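Ballstead Baths: Heat Recovery and Water Reuse
Progress report to the Cheon Fund, second reporting period
Prepared by Snežana Gashi, project engineer

1. Position at the end of the period

The heat exchanger on the main pool backwash line is installed and commissioned. The second exchanger, on the shower drains, is installed but runs in bypass until the drain screens are replaced. Metering is complete on the hot side and partly complete on the cold side. Spending is within the approved budget, with an underspend on pipework and an overspend on electrical work. A transfer between the two headings is requested in section 5.

2. Works completed

The old calorifier was isolated, drained and removed through the yard door. The opening had to be widened at the sill, which was not in the original scope and was done by the general contractor at day rates. The new plate exchanger sits on the same plinth. Rarkitz supplied the exchanger and the circulation pumps; delivery was late, and the commissioning visit moved to April as a result.

Backwash water now passes through the exchanger before it reaches the holding tank. Approach temperatures on the first runs were within the design range. Flow was lower than expected until a partly closed valve was found on the return leg. It has been tagged and added to the weekly check sheet kept by Tahsin Barua.

The holding tank has been relined and takes 1000 litres below the overflow. Level control is by float switch. The ultrasonic sensor originally specified gave unstable readings above warm water and was returned to the supplier for credit.

3. Metering and early results

Heat meters are fitted to both sides of the backwash exchanger and to the feed serving the learner pool. Readings are logged by the Usto building controller and copied out each morning by Rokeya Dewan. The logger lost part of its record when the plant room supply was shut down for the electrical work. The gap has been left blank in the data file.

Recovered heat over the weeks with full data came to some 20 per cent of the demand for pool make-up water. The application assumed a higher figure. The difference is mostly explained by the shower drain unit being out of service, and the remainder by shorter backwash cycles after the filter media were changed. We do not propose to revise the target before a full heating season has been recorded.

Shower drain temperature was measured by hand at the main stack. Readings lay between 37 and 38 degrees in busy periods and fell quickly once the changing rooms emptied. The probe position is poor, being close to a cold branch, and a pocket will be fitted further upstream.

4. Problems and delays

The drain screens supplied with the shower unit clog with hair and lint and cannot be lifted without taking the cover off. Jamila Ranasinghe has agreed a hinged pattern with the fabricator. The unit will stay in bypass until these are fitted.

Noise from the new pumps was reported in the staff room above. Rubber mounts have been added under two of the three pumps. The third is bolted to the wall bracket and needs a different fixing.

5. Budget

Invoices are listed in the annex, which is sent separately. We request approval to move the underspend on pipework to electrical work. No change to the total grant is sought. Tahsin Gazi will answer queries on the invoices.

6. Next period

Work planned: drain screens, sensor pocket, third pump mount, remaining cold water meters, and staff training on the bypass valves.

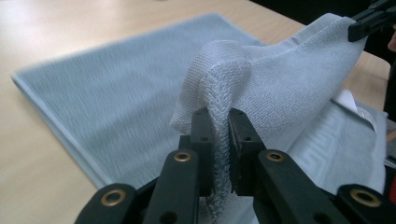

The laundry is the last part of the site to be assessed for reuse of rinse water. Its load is mainly hire towels. White terry of this kind carries loops of pile and makes a thick fold when it is gathered, so the amount of water held after spinning will be measured by weighing before and after drying. Lint in the rinse water will be sampled over the same washes, as it will decide the grade of filter. If the filter needs cleaning more than once a shift, the laundry will be left out of the final scheme and its drain will stay as it is.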